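When I rang the bell at Sondville's back entrance it was a quarter past eight, and Selina Prantl already had the screwdrivers out. She looks after the hand-held grippers on the Falta table, a pair of them, and she'd warned me by email that she doesn't stop for visitors. So I followed her about with a notebook and tried to keep my elbows in.

Her mornings start with the cables. "I run each one through my fingers, all the way down to the floor," she told me. "If there's a kink I want to find it before somebody's holding the thing." She found one, too, near the plug – a bit of tape went on it and a note went in the book.

Then the fingers. I'd imagined something terribly delicate, but she talks about them the way my dad talked about his lawnmower. Two screws in each block, done up by hand, never with the electric driver. "Aníbal used the electric one once," she said, and Aníbal Simões, at the next bench, didn't look up. The blocks get changed every 600 grasps or whenever she doesn't like the look of them, and I got the feeling it's mostly the second.

What about the bushings in the links? "A wipe, and no oil. People love oil! It picks up fluff from the carpet and then you've got paste." She had me waggle a link to feel how much play was too much. I couldn't tell the good one from the bad one, which pleased her no end.

After that it's the table, laid by hand from a card that Davoud Najafi drew up, and whoever is on shift takes a seat and picks up both grippers.

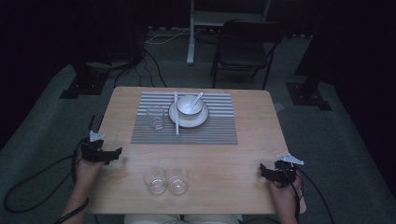
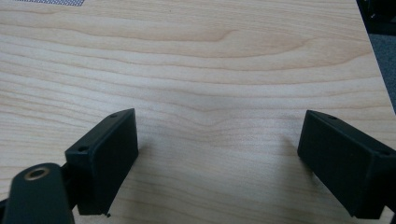 The Falta table with a place setting and both grippers in hand, and the gripper fingers over bare wood.

I asked why glasses, of all things. "Because they tell on you," Selina said. "If one finger sits a hair lower than the other, a glass will tip a little as you close on it. A bowl is much more forgiving." She opens and closes each gripper 15 times before the first proper run, listening more than looking, and if there's a click she takes it apart again. That can cost her 6 minutes or the whole morning.

And the white markers on top? Those she won't let anyone else touch. They go on square, get checked against a little jig, and if one's been knocked the day's settings are done over. "I've been quite rude about it," she said, cheerfully enough.

By then Davoud wanted the table, so we took our tea out to the corridor and she told me about the spare set, still waiting on a pair of screws from Auer.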